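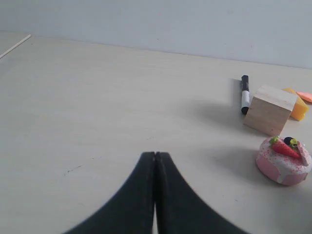 Wrist cam view, soft fingers closed. Toy cake, wood block, marker and yellow block on the right.

1/ Gripper comparison notes, as promised. Two sets of fingers on the same arm, same wrist camera, same table. The stock rigid fingers from Juvent against the soft black ones from Bornatard. Long thread, mostly numbers and complaints.

2/ Why bother: the rigid fingers are fine on anything with two parallel sides. They are bad on anything round, tapered or decorated. Our object set is drifting toward toys, so the failures were piling up in one column of the spreadsheet.

3/ Setup. Controller is the Skollon box, firmware left alone for the whole test. Position control on the fingers with a current limit. No force sensor. If you have a force sensor, half of this thread will not apply to you.

4/ Protocol: 2,000 grasp attempts per finger set. Top-down approach, pose jittered each time, lift, hold, put back. A grasp counts only if the object is still held at the end of the hold. Touching it and pushing it across the table is a miss.

5/ Rigid fingers on the full set: 1,341 good out of 2,000. I expected a bit better. Most of the damage came from the cake.

6/ The cake deserves its own post. Short and round, with a strawberry and other pretend fruit on top plus a wedge standing up at one side. From above there are plenty of wrong places to put a finger. The rigid pair kept closing on the decorations.

7/ Soft fingers on the cake: clearly better. They bend around the side and settle. They will still close on the strawberry if you send them there, so the grasp planner has to do its part.

8/ I'm holding back the soft total. I found a logging bug that double counted retries in one block of runs, and I want to rerun that block before posting a figure. The rigid runs were logged with the older script and are not affected.

9/ Wood block: no real difference. Either set picks it up. The soft fingers let it rotate a little in the grip during a fast lift, which matters if you plan to stack it afterward. Slowing the lift helped.

10/ Marker: rigid wins. Soft tips roll a thin cylinder when the two sides don't make contact at the same moment. You can hide this by closing slower. I closed slower. It costs time on every cycle and I don't like it.

11/ Camera. Wrist mounted, looking out past the fingertips. With the soft set closed, the fingers fill a good part of the lower middle of the image, and the flared bases run out the bottom on both sides. The rigid ones are skinnier and hide less.

12/ What that does in practice: anything directly under the tips is hidden for the last bit of the approach. Objects off to the side stay visible. I take the final pose estimate higher up and go in blind from there. Up to 6 cm blind on the worst approaches.

13/ Matte black fingers against a light table are easy to mask. A plain color threshold got most of it. The soft outer edges blur a little at this range, so grow the mask a few pixels or the depth fill will invent a rim around each finger.

14/ Shadows are a bigger nuisance than the fingers. Light is diffuse, but the cake and the block still put a gray smear on the table to their left, and the segmenter liked to call that part of the object. Retraining with more light positions fixed most of it. Turning on a second lamp did almost nothing.

15/ Closed position calibration: do it again after every finger swap. Soft fingers touch at the tips first, and there can be a gap lower down when the tips already read as closed. If you zero on motor current alone, you get a different zero depending on how hard you squeeze.

16/ I zero on the camera now. Close slowly, stop when the tips meet in the image, save the encoder value. Takes a minute and repeats well. Script is ugly, will clean it up before sharing.

17/ Wear. The soft pair picked up fine dust from the wood block and got slick. Wiped with a damp cloth, let dry, grip came back. I now wipe between blocks of runs and write it down in the log. The rigid pads never needed it.

18/ Mounting. The Bornatard adapter plate fits the Juvent flange, but the screws in the bag were too long and bottomed out before clamping. Swap them for shorter ones. I lost most of a Wednesday to a wobble that I kept blaming on the controller.

19/ Current pick: soft for the toy set, rigid for markers and anything thin. Swapping is annoying enough that I'm leaving the soft ones on and accepting the marker losses for now.

20/ Next up is the Kumarasinghe pair, which has a stiff spine with a soft face. Same protocol, same objects. If you have run those on a Skollon controller, please tell me what current limit you used.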